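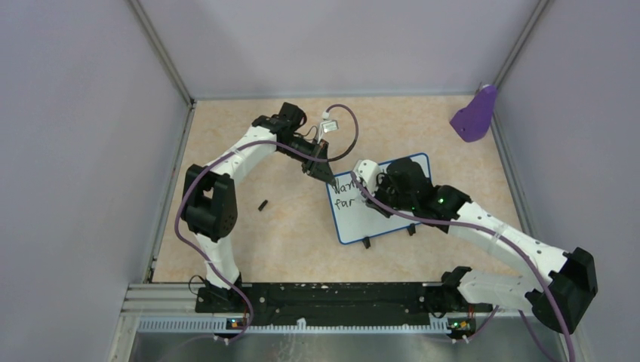

Verkumard twin-arm bench kit: two months in

I should say at the start that I paid for this myself, or at least the workshop did, after I had spent most of a winter telling Etenesh Beyene that we needed it. She signs things. She has since asked me twice what it is for, and I have given her two different answers, both of which I believed.

The Verkumard kit is a pair of small white arms on a shared rail, with a gripper on each, a controller board at each base and a bag of cable ties that runs out before the cables do. You bring your own table and your own patience. We use it at Kavcombe for trying out gripper fingers before anything goes near the bigger machines, and the job I have settled on as a test is the whiteboard. One arm holds or steadies, the other writes or wipes. It sounds like nothing. Try it.

Why a whiteboard

Picking up blocks flatters a gripper. Any pair of fingers can pick up a block, and the videos on every maker's page are full of them. A small whiteboard with a bit of tilt to it is another matter. It slides when you lean on it. The surface shows every wobble, and you can compare one week's writing with the next by looking at it, which saves me inventing a score. A pen cap is a mean little cylinder that would sooner roll off and live somewhere else. The eraser is easy to hold and hard to hold flat.

Dehua Song, who writes far better control code than I do and knows it, thinks the whole test is unfair to the hardware. My feeling is that the hardware can write in and complain when its handwriting improves.

The arms

Good, mostly. The joints are smooth enough at low speed, with a small hitch in the elbow as it changes direction that you can hear before you see. At full speed they are frightening for their size, and I have not found a use for full speed. Reach is fine for anything between the bases and a bit mean at the far corners, so whatever gets pushed to the back of the table tends to stay there until a person fetches it.

The shared rail is the best decision in the kit. My last pair, from Lustness, stood on separate clamps, and every time somebody bumped the bench the two arms quietly disagreed about where the middle was. With these, once they are bolted down, they stay in the same argument. I measured the offset between them when I set up and again in March and could not find a difference worth writing down.

Mounting takes an afternoon. The manual says an hour, and it also calls the same bolt by two names on facing pages.

The grippers

The standard fingers are stiff, black and a touch too wide for pens. They will hold a marker perfectly well if the marker goes in straight. If it goes in crooked it stays crooked, and the letters lean over like people at a bus stop looking for the bus. I wrapped the tips in thin rubber and it helped a great deal. I am slightly cross that this is my job.

Lemma sell a softer set that bolts on to the same wrist, and Sushil Jaiswal lent me his for a fortnight. They are lovely on the pen and hopeless on the eraser. Press down with them and the fingers give, the eraser rocks on to one edge and you get a clean stripe with grey either side of it. For wiping I went back to the stiff ones within the day. If I were only writing I would keep the soft ones and pretend to Sushil that I had posted them.

Closing force is set by a number from nought to 1000. The manual does not say what it is a number of. Our pens like 300. At 407, which I arrived at by mistyping something else, a cheap marker barrel makes a noise I have not heard before and do not want to hear again.

Holding on is one thing, knowing that you are holding on is another, and this is where the kit is weakest. The gripper reports how far it has closed and how hard the motor is working, and from those you are meant to guess. With a pen, the gap between holding it and holding nothing is small enough that I have watched an arm write an entire word in the air, very neatly, with great confidence. Sorcha Cullinane added a check in our code that touches the pen to the board first and looks for a bit of push back. It works nearly always. It ought to be in the box.

The controllers

One small board per arm, with lights that are green or orange. I know what green means. Orange has a table in the manual covering all its moods, and I have now seen one that is not in the table.

The two boards keep time with each other well, and that matters more than I expected when one arm is leaning on something the other arm is trying to draw on. Starting up is slow. If one board loses power you have to restart both, in the right order, left before right, and I have written this on a piece of tape. The software gets regular updates, and each one moves the stop button in the control window. Please stop moving the stop button.

The cables

Purple, and a lot of them. They are bright, so you can at least see what you are about to catch. There is no proper channel for them along the arm, so they hang in loops over the elbow, and the loops have to be generous or the wrist will run out of slack half way through a turn. Make them too generous and they sweep across the work like a sleeve through wet ink. I have redone mine four times. Dagim Tsegaye did the right-hand arm once, in ten minutes, better, and then went home without explaining how.

I would gladly pay more for a version with the wiring inside.

Would I buy it again

Yes, with the rubber on the fingers from the first day and a second bag of ties. For heavy things, or anything that needs real touch in the fingertips, look elsewhere and spend more. For a small team that wants two arms that agree with each other, it does the job, and the price left enough in the budget for pens. We get through a lot of pens.

Support answered me in two days and were polite about the orange light. They are looking into it.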